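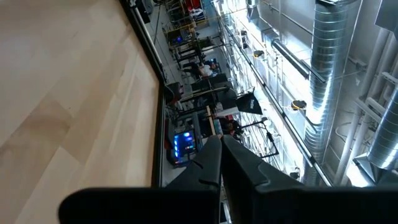
The Second Life of the Town Workshop

In the river town of Camby, the old sailmaking hall opens its doors at 10 in the morning and closes them well after dark. Residents come to cut shelves, mend chairs, sharpen tools and learn from one another. The hall is one of a growing number of shared workshops that small towns have set up in buildings left over from an earlier trade.

The idea is an old one. Many towns once kept a common forge, a mill or a boatyard, and households paid for its use in coin or in labor. When factory goods became cheap, such places closed. Their return in recent years has been driven by smaller homes, higher repair costs and a renewed interest in handwork among people of working age.

Camby reopened its hall after a public hearing in November. The town council retained ownership of the building and granted a lease to the Flitier Trust, which supports craft education in the region. Under the terms of the lease, the trust pays for heat and insurance, while the council remains responsible for the roof and the outer walls. Members pay a monthly fee and complete a safety course before using any powered equipment.

Rasmus Toom, who directs the hall on behalf of the trust, regards the lease as the most important document the project has produced. "Money for machines can be found," he said. "A building with settled terms is much harder to find, and members will not commit their time without one."

Work and Membership

The membership is more varied than the founders expected. Retired carpenters share benches with nurses, bus drivers and students from the technical school in Dzene. Several members run small businesses from the hall and rent storage by the month. Others come once or twice a year, usually with a single broken object and a clear idea of how it ought to look when mended.

Instruction is offered in the evening. The introductory woodworking course lasts 5 weeks and covers measuring, sawing, simple joints and finishing. Students are asked to bring a project from home in the final week. Tables are common, as are toy chests and window frames. The trust has resisted requests to shorten the course, holding that members who learn to measure with care waste less material and have fewer accidents.

Repair evenings follow a different pattern. Visitors register at the door, explain the fault and sit with an experienced member while the work is done. No charge is made for labor. Parts are sold at cost, and glue, screws and sandpaper are supplied from a common store paid for out of membership fees.

Noise was the chief concern among neighbors when the project was first proposed. The trust agreed to stop all sawing at 7 in the evening and to keep the doors on the river side closed during machine hours. Dust was the second concern. A new extraction system was installed before the first members were admitted, and filters are inspected on a set schedule.

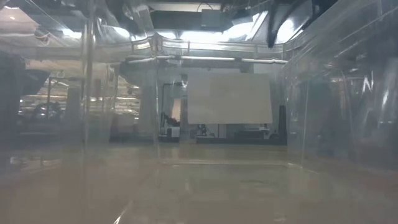

Lessons From Susska

Not every such effort has prospered. In Susska, a workshop opened in a former dairy and closed after 2 years. The building was sound and the equipment was good, but the lease could be ended at short notice, and the owner sold the property when prices rose. Its members were left to find homes for their tools, and many of those tools are now in use at Camby.

The trust has since published guidance for towns considering a workshop of their own. It advises them to settle the lease before buying equipment, to appoint a paid director and to set fees at a level that covers ordinary running costs. It also recommends that councils speak with local schools at an early stage, as evening courses have proved a steady source of new members.

Dzene is expected to be the next town to take up the plan. Its council has identified a former print shop near the station, and a survey of the floors and wiring is under way. Mr. Toom has been asked to advise on the layout, and members from Camby will teach the first courses there.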